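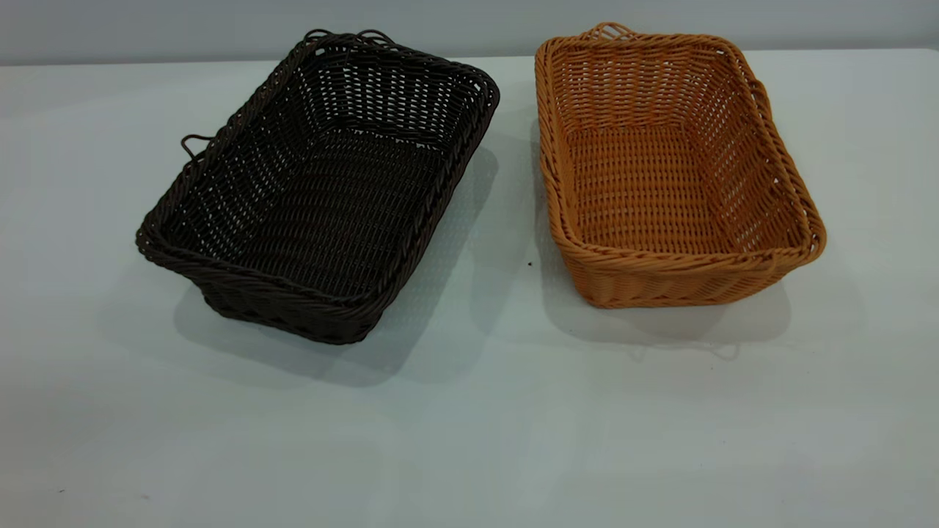 # Rules for the basket bench: what we wrote and what we'd change

My part of the Kulleo project was the rulebook. I'd hoped for the gripper code, but Wendy Furnival got that, and by November I'd stopped sulking (mostly) because the rules turned out to be a proper job. Our bench has an arm and two woven baskets, a dark brown one and an orange-tan one, and the task is stacking and unstacking. Easy for a person, fiddly for a gripper!

We started from the safety sheet in the Sowerby lab, which is mainly about people: hands out of reach while the arm is live, stop button within reach, one person in charge of the run. We kept all of it. Then we added five rules of our own about how a trial gets set up and written down:

1. Clear the table of everything except the two baskets.
2. Set both baskets down flat, any angle you like, but write the angle down.
3. Grip by the rim or the side wall, never by a loop handle.
4. Stop the trial if a basket bends out of shape.
5. Log every trial, including the rubbish ones.

Rule 3 caused the most arguing. The loops look like the obvious place to grab, but they're thin, and Wendy thought we'd have them off within a week.

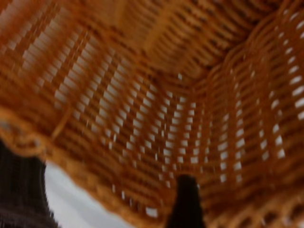
**Why log the failed trials too?**

If you leave them out, your success rate is whatever you'd like it to be. We planned 100 trials and our first log only had 43 in it, as people had been quietly skipping the ones they called "false starts". We threw that log away and began again, which was painful, but the second one is a record I'd be happy to show anybody.

We also had to agree what counts as a success. My first draft said "basket lifted", and that was far too loose – lifted how high, and for how long? The version we ended up with says the basket must be fully clear of the table and must not touch the other one until the operator calls it.

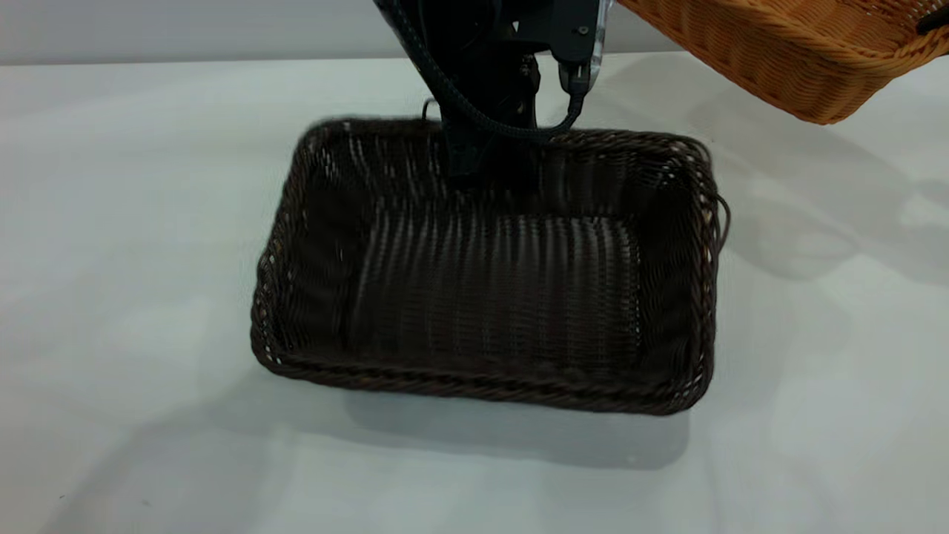

The operator's call has to be made out loud, before looking at the logged numbers. It felt silly for about a day and then we all just did it.

What I'd change: rule 4 is still too vague. "Out of shape" means one thing to me and something else to Wendy, so the next version needs a measurement in it. I'd also like the Faltau template for the log sheet, which has a box for who set up the table. Ours has the operator's name and nothing else, and a few entries from late in the term are a bit of a mystery.

The full rules and the log are in the Pullov folder, along with the older drafts.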